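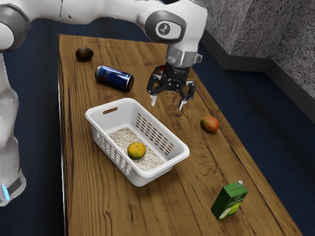 I went to Darbridge in September to see a piece by Vlček, the duo who put subtitles on everything, and I am still a little annoyed about it. The work is called 3191 and lasts 49 minutes. You get a bench. Three people were on it when I came in, all with their coats on.

What happens is text. White words on black, one at a time, over a drum loop that sounds like a dishwasher with ambitions. Somebody is applying for a residency. Somebody is turned down. The words speed up. By the end I had read the word "unfortunately" so often it looked Welsh.
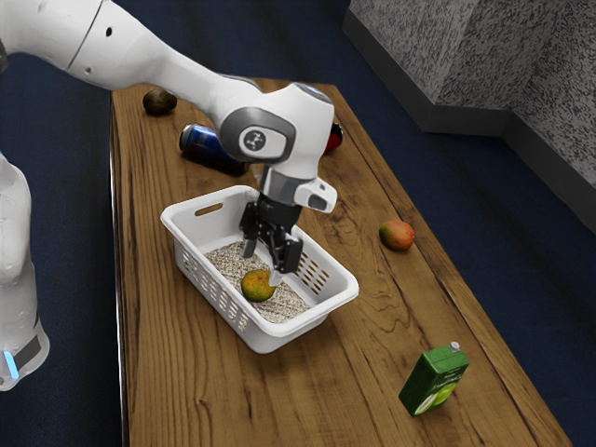 Gripper, basket, mango.

I should say I used to love this sort of thing. Twenty years back I would sit in front of a browser window and let some artist shout at me in capital letters until the modem gave out. It felt like getting mail. Put the same thing on a gallery wall with a donation box next to it and I start wondering where I parked.

Biron, the space that hosted it, had printed a handout.
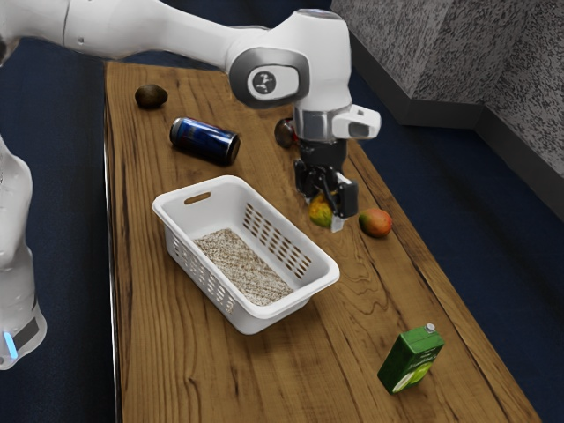 It was four pages long and used "durational" on every one of them, twice in a footnote. I learned that the drum loop "interrogates the inbox." I also learned that the café closes at 4, but I learned that by walking over to it.

Then I went around again, because the ticket said I could, and the second viewing was better. There's a stretch near the middle where the music drops out and the words slow right down, and the applicant just lists what's in the fridge. I'd missed it the first time while reading the handout.

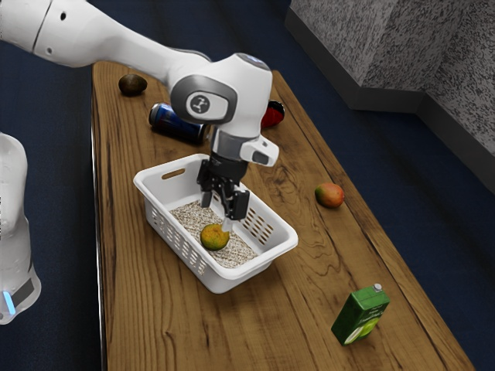
Slowness is what Vlček are good at, and I wish they trusted it more. The fridge section gives each word time to land, and you begin to lean toward the next one. I get the same lean from that black finger touching the top of the fruit in the basket. I could look at that for 49 minutes, no drums.

The piece moves to Clullevard next, with a longer bench, I hope. I'll probably go. Posted November 2022, coat still on.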